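Dealer says the recall fix counts as "repaired" but the car still stalls – can I make them buy it back?

Print this page | E-mail this page

Posted by Ekaette Ogunleye

I own a Marchuk wagon, bought new from Drimdale, and it has developed the habit of shutting itself off at stop lights. There was a recall for this. I got the letter, I made the appointment, I sat in the waiting room with the television that only gets the one channel, and I was told the car was fixed. It stalled 12 miles later, in a left-turn lane, with a bus behind me.

Since then it has been back three more times. Twice the paperwork says "could not duplicate." Once it says "customer states vehicle stalls," in the tone you would use for a customer who states she is Napoleon. The service manager says that because the recall work was completed, the problem is closed as far as the manufacturer is concerned, and anything further is "normal operating character."

Last week they offered me a $50 service coupon, good toward my next visit. I have had plenty of next visits.

My questions are whether a finished recall cancels out my rights under the lemon law, and whether taking the coupon means I've settled. The car has been in the shop 27 days in total, if that matters.
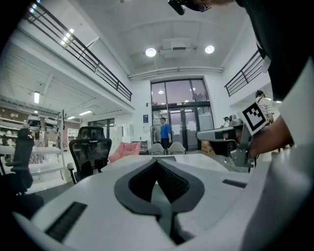
I should add that I'm still making payments on it, and that the loan is through a different outfit, Grostico, not the dealer. They were very nice on the phone and said the stalling was between me and the car.

Posted by Ekene Adebisi

Don't sign anything. My cousin signed something.

Also have you tried premium gas? Mine used to do that and I started buying premium and it mostly quit. Different make though. And it was older. Anyway good luck, they are all crooks.

E-mail this answer

Posted by Ognjen Halilović

I went through this with a different model and came out the other end with a check, so take this as one owner's experience and go look up your own state's rules. They vary a lot, and the people who write them do not seem to talk to each other.

First, a recall and a lemon law claim are separate things. The recall is the maker owning up to a defect in a whole batch of cars. The lemon law is about your car and whether they managed to fix it in a reasonable number of tries. Completing the recall does not make the second one go away. If anything, the recall letter is a gift to you. They have put in writing that the thing exists.

Second, "could not duplicate" still counts as a visit in a lot of places, provided you have the repair order. Get a copy every single time, even if they kept the car an hour and only washed it. Check that the dates in and out are right and that your complaint is written the way you said it. Mine once came back reading "customer dislikes engine."

Third, the coupon. Read the back. If there is any wording about releasing claims, or "full satisfaction," leave it on the counter. If it's a plain coupon it probably settles nothing, but I'd leave it on the counter anyway.
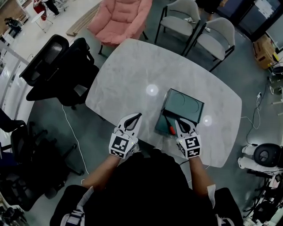 Fourth, write to the manufacturer directly, certified mail, and keep the receipt. Drimdale is a dealer and would love for you to go on arguing with Drimdale forever. Many states want the maker to get formal notice and one last chance at the repair before you can ask for a buyback. Say in the letter what you want, refund or replacement, and attach the repair orders in date order. While you wait, keep your own hands off the car. I don't care if you've got a good screwdriver with a nice red-orange handle lying on the table and a video that makes it look easy. The minute they find a scratch on a screw head, the whole defect becomes your hobby. Let it be their failure from start to finish.

Fifth, keep paying Grostico. I know. Stopping payments feels like justice and shows up on your credit report as something else. In a buyback the loan normally gets paid off as part of the deal, and you want it in good order when that day comes. Mine took from October until the weather was nice again.

E-mail this answer

Posted by Dong-geon Ham

Agree with Ognjen on nearly all of it. Two things to add.

Ask about the mileage deduction early. Most buyback formulas let the company subtract something for the use you got before the first complaint. The fight will be over which visit was the first. In my case they picked a later one and the difference came to $963, which they gave up quite quickly once I mailed them a copy of the earlier repair order they had told me they couldn't find.

And file a complaint with the federal safety people, the same ones who handle recalls. It's free and it won't get you a refund by itself, but stalling in traffic is the sort of thing they like to hear about, and if enough owners report that the fix didn't take, the recall can be looked at again. Use the VIN and describe the bus.

I'd skip the premium gas.

E-mail this answer | Print all answers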